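The Cloth Comes First
What a length of gray fabric can teach you about taking small things apart
By Danang Lau
23/08/2019

My grandfather repaired clocks, and what I remember best about it is the tablecloth. He had a drawer of tools I wasn't allowed to touch and a lamp that smelled of hot dust, but before any of that came out there was the cloth, shaken once over the back step, laid across the kitchen table and smoothed out with the side of his hand. My grandmother would move the sugar bowl without being asked. It meant supper would be late.

I hadn't thought about that cloth in years until I started spending my Fridays in Dernholm, in the long workroom at Chong, where small gear trains are taken down, sorted and put back together. I had gone to write about gears. I came home and bought two yards of fabric.

If you have only ever worked on a bare tabletop, you will know how a small round part behaves there. It rolls. It finds the gap behind the radiator. On a cloth it mostly stays where you set it down, and a dark cloth has the further kindness of making bright metal easy to find again. A silver gear on charcoal is about the plainest sight there is, and after a few hours of close work you come to be very fond of plain sights. Set a gear down with its teeth up and you can look the whole ring over before you pick it up again, and a flat plate with a good big hole in the middle shows you a neat circle of cloth where the shaft will go. 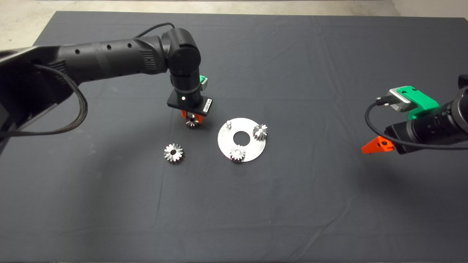 Choosing your fabric

Almost everybody begins with whatever is in the linen closet, and I'm all for it. An old flat sheet is a fine start. Plain weave is what you want, without a pattern, and I'd stay in the grays if you can, dark for steel and a little lighter for anything blackened or oily. Avoid terry cloth (the loops catch on teeth, and you will say things you regret). Avoid fleece too, however cozy it looks in the store, for it sheds.

Weight matters more than I would have guessed. A thin cotton wrinkles if you so much as lean on it, while a heavy canvas lies down nicely but has a springiness that I find tiresome with tiny washers. Somewhere between the two there's a cloth for you, and you'll probably go through a couple before you find it. Mine is 40 inches wide, a remnant from the market in Wastus, and it hangs over the front of my table just enough to catch a screw on its way to my lap.

Then there is the matter of ironing, on which friendships have foundered. My grandfather never ironed his. He said a flat cloth was a slippery cloth, and that a few soft folds gave the little parts somewhere to rest. I've come round to his way of thinking, though I do run my palm over the middle, where the real work happens, and let the rest ripple as it likes. Creases near the edge do no harm at all. A long fold through the working area is another matter, as a thin washer can tuck itself under the slope and sit there in shadow all afternoon while you go through your pockets. 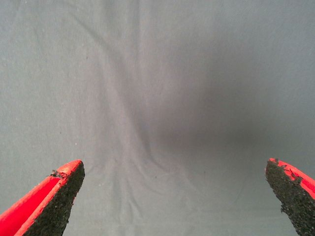
Sumeya Habte takes the opposite view and was very firm with me about it. A working cloth should be pressed every single time, she told me, and then pinned or clipped at the corners, and anyone who thinks a wrinkle is helpful has simply gotten used to hunting for things. She also thinks gray is a timid choice and that I ought to try a deep green. We have agreed to go on having lunch together anyway.

I will grant her the clips. Four of them from the stationery aisle will stop a cloth from creeping toward you as you work, which it will do, very slowly, all day long. I forget to use mine at least half the time.

Light is the other thing. With one lamp straight overhead, your own hands throw a soft dark patch over exactly the spot you want to see. Bring the lamp down and off to the side, and even shallow creases will show themselves, and so will lint, and so will that washer. I keep mine to the left, being right-handed, and tip it a little whenever I've lost something. 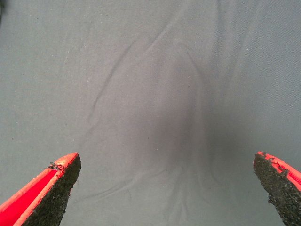 Looking after it

Shake the cloth outdoors, but check it first! Run your fingertips slowly over every part, and do it twice if you've had springs out. I once flung a perfectly good brass pin into the hydrangeas and had to order another from Lisulport, where the smallest packet they sell holds 100. I now have 99 spare pins and a much more careful habit.

Wash it by itself in warm water with no fabric softener, which leaves a film that ends up on your parts. Dry it on the line if you have one. Crumbs and specks that survive the wash will usually come off with a strip of tape wrapped around your hand, sticky side out.

And fold it away when you're done, even if you mean to be back in the morning. By October I hope to have a second one hemmed, a darker one, for the mantel clock that has been waiting on my shelf since spring.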